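18 May 2019
By M. Sánchez

Malosel Kids' Pull-On Shorts

Malosel says these shorts will last "season after season," which is a big promise for something sold in sizes a child outgrows by September. We stock them anyway. They cost $13 a pair or $29 for a pack of three, and the pack saves you less than you'd think once shipping goes on.

The waist is plain elastic with no drawstring. The maker calls it "adaptive." It's elastic. Between sizes, we'd go down, whatever the chart from Trilance tells you, as that chart seems to have been drawn up for taller kids.
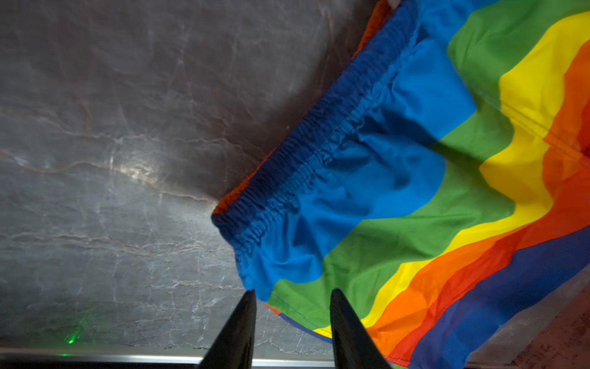 Wash cold and skip the dryer if you can. The label allows low heat, but we've heard that line about plenty of summer clothes and have stopped believing it. As for the "fade-proof" claim, ask us again after a summer of pool water.

Item 221. Sizes 4 to 10. Returns are accepted unworn with the tags on. Orders ship from our Zisside warehouse, and the two-day delivery shown at checkout is the carrier's estimate. Order earlier if you need them for a trip.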